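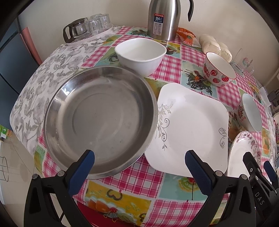
We started Zenda with one question: can people who have never met feel at home together by the time the dishes are put away? We think they can, and we've watched it happen often enough to build a whole school around it. Zenda is a small school of home cooking and table keeping, and everything we teach begins and ends at an ordinary table. Ours wears an oilcloth with pink gingham and cakes and cherries all over it, there are steamed buns waiting, and the tall thermos jug stands within reach of the glasses. Nothing matches, and we love that! Bring a bowl from your own kitchen if you like. It will fit right in.

What we do

Our classes run in the evening and on weekend mornings, in groups small enough to sit around one table. You learn to make a meal, you eat it with the people you made it with, and then you clear up together. That last part is on the schedule, with its own half hour, and it's the part our students talk about most in their letters (yes, some of them write us actual letters, and we keep every one).

The Home Table course is where most people begin. It covers dough, steaming, simple soups, a few cold dishes and tea. By the second evening you'll be pleating buns, and they'll be lopsided, and you'll eat them anyway. After that there's Somum, our course on setting, serving, washing and storing. We get a lot of questions about the name. It was a made-up word from one of our first students, who used it for the quiet stretch when everybody has eaten and the kettle is going on again, and it stuck.

Somum is more hands-on than people expect. You handle a lot of dishes – steel, glass, ceramic, thick, thin, chipped, perfect – and you learn how each one likes to be washed and where it wants to live. We talk about stacking by size and by weight, about drying glasses upside down on a tray, about what to do with the one big platter that never fits in any cabinet. People come in thinking they hate washing up, and a fair number of them change their minds over a sink of hot water and a good conversation.

Where our dishes come from

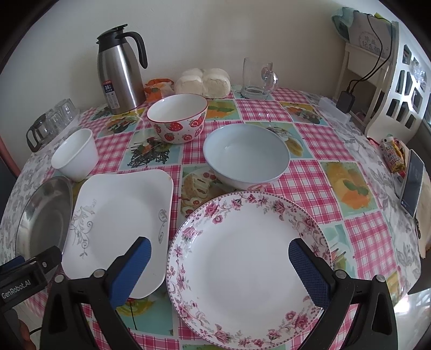 Most of our tableware was given to us or picked up secondhand, a piece or two at a time. We look for shapes that are pleasant to hold and patterns that somebody once chose with care. Flowers, fruit, vines, plain white, all of it is welcome. When we moved into our present kitchen on Reisinger Street we did a full inventory for the first time and came up with 281 pieces, which surprised us all, and the shelves had to be redone twice before everything had a spot.

We use what we have. A pretty bowl gets soup in it. If a plate breaks in class, we sweep it up, make sure no one is hurt, and get on with dinner.

Who comes

All kinds of people! Our youngest student so far was nine and came with her grandmother. We've had college students about to rent their first apartment, retired couples, new neighbors still learning English, and one entire bowling team. You don't need to know how to cook. You don't need an apron either, we have a drawer full of them.

Classes are mainly in English, and there is nearly always someone at the table who speaks something else. Recipes get passed around, argued over and written on the backs of envelopes. Many of the dishes we teach now came to us that way.

Plosora

Every January we hold Plosora, our open table. There's no class and no fee. You bring something to eat or something to eat it from, and we keep the tea coming all afternoon. Last time there were 43 of us, in shifts, and the last bowls were dried well after dark.

Visit us

You'll find us at 3113 Reisinger Street, up the ramp at the side door. A single evening costs 28 dollars, food included, and you can try one before signing up for a full course. Tell us about allergies when you book and we'll plan the menu with you. Come a little early if you can, and help us set the table.

Page updated 13 Mar 2022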